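Orange Walls and a Marble-Patterned Floor: Ariel Malabanan on the Corner at Flenham

The first thing Ariel Malabanan wants to talk about is orange. We've barely sat down with our coffee and already there are paint cards all over the table, 22 of them, every one some relative of a ripe persimmon.

"People get scared of it," Malabanan says. "They'll put it on a cushion and call that brave. I wanted to stand in it!"

The Flenham workroom is the second project Malabanan has fitted out under the Layug name, and it's a joy to hear it talked about. The old room was beige from top to bottom. Orders were packed in one corner, returns piled up in another, and the lamp over the bench buzzed all day long. Work began in November and took some 30 days, two of them spent waiting for a delivery of corner posts that had gone to the wrong town.

"I called Foka every morning," Malabanan laughs. "They knew my voice by the end. Lovely people – they found the posts behind somebody's kitchen."

The choice of gray underfoot came later. Malabanan had planned on plain white until a friend at Graltetau sent over a sample with a marble pattern, and it sat beside the orange cards for a whole weekend.

"I kept walking past it with my toast. White would have shouted back at the orange. The gray just lets it be orange."

I ask about corners, and the paint cards get pushed aside.

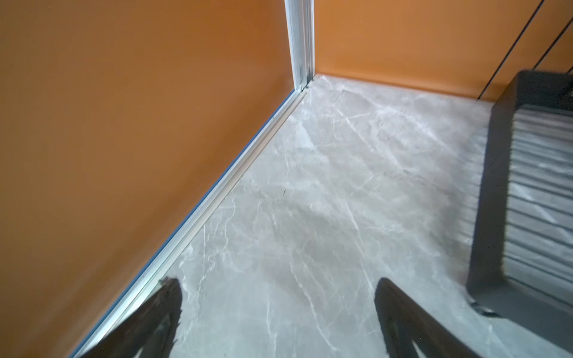
Page last changed: Thursday, February 13, 2025

Two plain orange panels come together at a silver metal post, with a rail running along the foot of the left one beside the marble pattern. Malabanan is as fond of the metal as of the color.

"Look at those little ridges on the post! I could have asked for something smooth, but I love a groove. It gives your eye somewhere to go."

The rail gets the same affection. "It's all channels, side by side. I clean it with an old toothbrush and I'm perfectly happy."

Next on the list is the hallway, and the paint cards for that are already in the car. They're green.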